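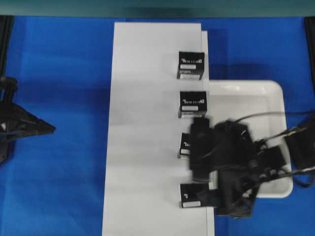

Workshop list > Arms and grippers

Home | Archive | Threads | Join | Search

Re: Sorting jig, cloth or no cloth?

Veerle Bakker wrote:
> Are you still running on bare bench? Mine skates about every time
> the finger touches anything. Also, how far apart are you putting
> the boxes? I had mine nearly touching and the gripper kept
> knocking the neighbour over.

Hi Veerle, and hello everyone else,

No, I gave up on bare bench in August. It's the blue cloth now, with a long strip of white paper down the middle and the little black boxes in a column along its right-hand side. The tray sits hard up against the paper so the arm hasn't got far to travel, and I've left a decent gap between each box and the next. I started with 34 mm and went up to 40, and the knocking over stopped more or less that evening!

The cloth does ruck up a bit (mine's got folds in it whatever I do, I've even ironed the thing) but the paper lies flat enough on top. White paper under glossy black boxes is lovely for finding edges. The shine is another matter. If I leave the Flistby lamp on full, the tops flare and the script decides there's no box there at all, so I've turned it down and pointed it at the wall.

What I haven't cracked is the cables. They come off the gripper and go over the tray and down its rim onto the cloth, and I'm sure one of these days they'll take the tray with them. I tried the Carkier clips that Chambi sells and they pinged off at the first big wrist turn. Has anybody used spiral wrap on something this small, or does it just make the whole lot stiffer?

Last proper run was 223 picks with almost all of them landing in the tray. The misses were nearly always the box nearest me, where the lower bracket comes in low. I think I need to lift the approach a touch before it swings across — will try that next and post the numbers.

Happy to send the Lekunero config to anyone who wants it, it's a mess but it runs.

Lise Gill

2 shares | 3 comments

benchmouse: Spiral wrap is fine if you leave the wrist bit bare. Wrap it up to the elbow and stop there.

tk_1863: Try baking parchment in place of the paper, mine slides less.

Veerle Bakker: 40 it is then, thanks! Yes please to the config.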